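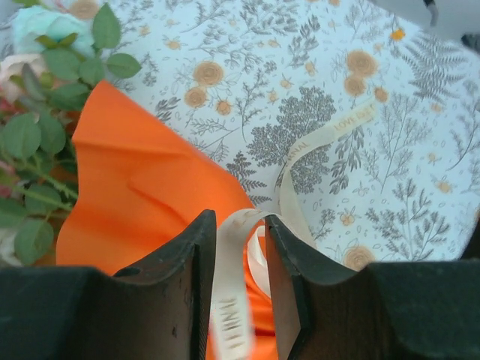

3.2 What people do with the ribbon

I went into this part of the study thinking paper would be the interesting material. Paper makes noise, it tears, it takes a crease and keeps it, and I had a whole set of codes ready for it. Then I sat down with the recordings from the Dralport sessions and found myself writing ribbon, ribbon, ribbon in the margin, page after page. So this section is mostly about ribbon, and the paper gets its turn in 3.3.

Everybody in the Dralport group worked with the same kit: artificial flowers, wrapping sheets in a few strong colors, and a length of satin ribbon with lettering on it. Figure 1 shows one of the orange sheets with the cream ribbon lying over it, and a pale mint-blue rose at the side. I like this one for the lettering. You can read LOVE BEST in gold near the top, and then the ribbon curves away and goes into a twist, and the words get a lot harder to make out.

Figure 1. Cream satin ribbon with gold lettering on a folded orange sheet, artificial flowers at left.

That twist matters more than I expected! A plain ribbon can be turned over as often as you please and the bouquet looks fine. A printed ribbon has a right side, and once people have noticed the words they want them facing out. I coded 1,822 separate ribbon handlings across the sessions, and almost 30 percent of them were what I ended up calling "righting" — smoothing, flipping or re-laying a stretch of ribbon so the print could be read again. None of those moves held anything together. If you time a wrapping task and only credit the steps that hold the bundle (as Ma does, and as I did in my own pilot), righting looks like dithering. I don't think it is. The people doing it could tell me straight away what they were after, which was usually some version of "I want her to be able to read it."

The second thing I kept running into was parking. Ribbon slides off tables, so people lay it across whatever is already spread out, and the sheet becomes a kind of shelf for it. This is handy right up to the moment you need to fold the sheet. Then the ribbon has to go somewhere else, and that's where the knots and stray loops crept in. I split parking into 2 codes, on-sheet and off-sheet, following the way Ader handles string in parcel tying, with one change: a ribbon lying half on and half off the sheet counts as on-sheet for me. (I tried a third code for the half-and-half ones in October and my agreement with myself was terrible, so out it went.)

One caution about the numbers. The Birkumico sessions used plain ribbon, so there was nothing to read and hardly any righting to code. I've left them out of the righting figures entirely but kept them for parking, where print shouldn't make much difference. I'd still like to see the same people do both kinds.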